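Learning by doing at Masell, two arms at a time

If you have ever taught a child to put the lids back on their felt tips, you will have some sympathy for Raed Smadi, who has spent much of this spring teaching the same sort of thing to a pair of robot arms. He does it by remote control from a desk at the Masell workshop in Skosovow, moving both arms himself while every movement is saved, so that a computer can later have a go at copying him.
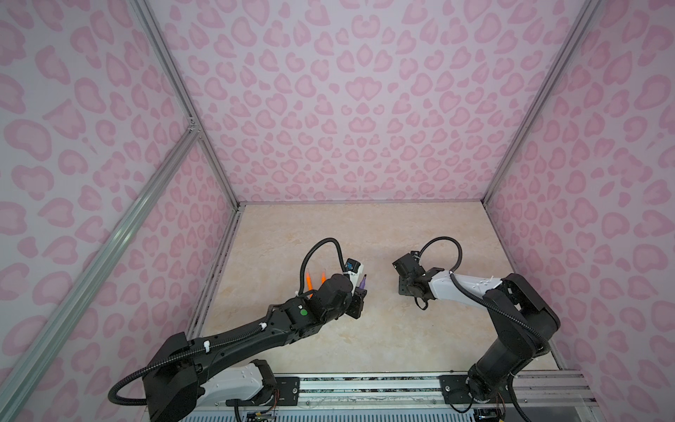 *Two arms and a purple marker at the Masell workshop.*

Raed came to the project in December, having never driven a robot of any kind, and he admits that his first afternoon was a bit of a muddle. The left arm would go where he wanted and the right would wander off somewhere else entirely (rather like patting your head and rubbing your tummy, he told us, and we have all been there!). He has since recorded 429 demonstrations, and the team would like to reach 500 before they let the computer try anything by itself.

"You learn to slow down," he said. "If I rush, the recording is full of my rushing, and then the robot learns that as well. So I have a cup of tea and I start again."

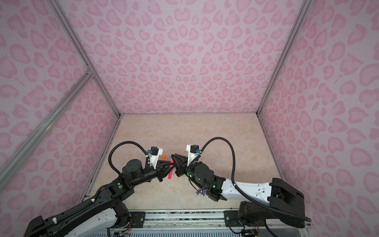 Marker pens were the choice of Gunther Stöcker, who looks after the project and who wanted something that everybody has at home and that still takes two hands to manage properly. A pen is slim, it rolls, and it has to be held at a sensible angle before the other hand can do anything useful with it. People do all of this without a thought, he says, and it is only when you try to do it through a set of controls that you notice how many small decisions are tucked inside.

Each recording lasts no more than 60 seconds, and Raed moves the pens to new spots between goes so that the computer doesn't simply learn one arrangement by heart. Clumsy attempts are kept too, as long as he manages to put things right before the time is up, and Gunther is rather fond of those.
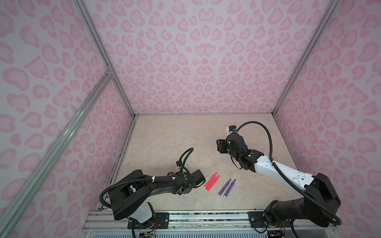 The money for the work comes from Fason, a small firm which packs art materials for schools and would dearly like some help with the fiddlier jobs on its benches. A second set of controls is being put together at Awad, the engineering shop a few doors along, so that two people can teach in turns and Raed can have a proper lunch. With both of them at it, Gunther hopes to have 1000 demonstrations saved by December.
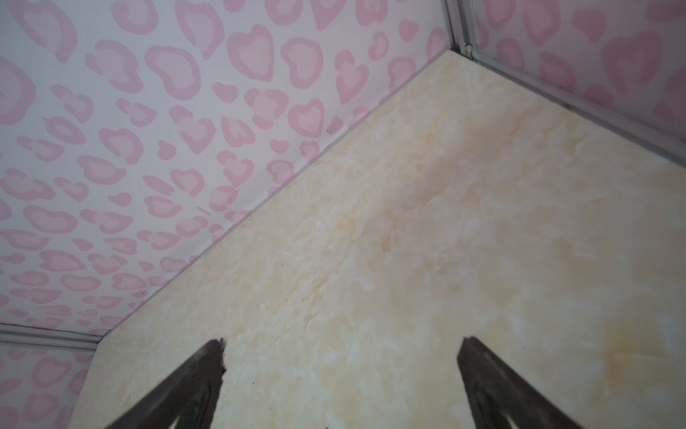 **SKOSOVOW, 20th May** – Masell will open its doors to neighbours and local schools this summer, and visitors will be able to sit down at the controls and try a demonstration for themselves. Raed will be on hand to help, and he asks that people come with a little patience and without any worry about dropping things, as he has dropped plenty himself. Children are very welcome with a grown-up, and there will be tea and cake in the front room for anyone who would sooner watch. Times will be pinned up on the workshop door once the second set of controls has arrived from Awad.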